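Fitgate Adds Strawberry Wall Covering and Fern Tablecloth to Its Kitchen Range

Prenesmont, 16/03/2020 - Fitgate has added two prints to its Allholm range for small kitchens and breakfast corners. Both go on sale this week at the Prenesmont store and through 11 other shops.

The wall covering has red and pink strawberries and small white flowers on a pink ground. The tablecloth is white, with gray fern fronds and small peach-colored blossoms. An orange and a yellow pear on the cloth stand out well against the pink walls.
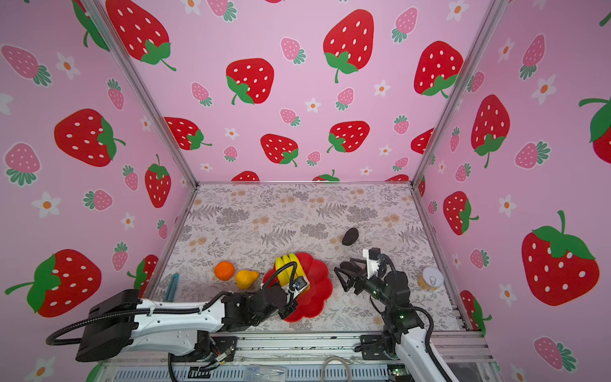
Sizes and orders

The wall covering is sold by the roll and the tablecloth comes in 4 sizes. Shops can order both under list number 1053. Orders placed in February will ship first.

"People asked us for a print with some color in it, and fruit seemed right for a kitchen," said Wajid Dhanial, who runs the Allholm range. "The cloth is quieter - you can use it with plain walls too."

The Jatoi napkin set, in packs of 5, stays in the range at the same price.

Samples are available from the Fitgate trade desk in Prenesmont.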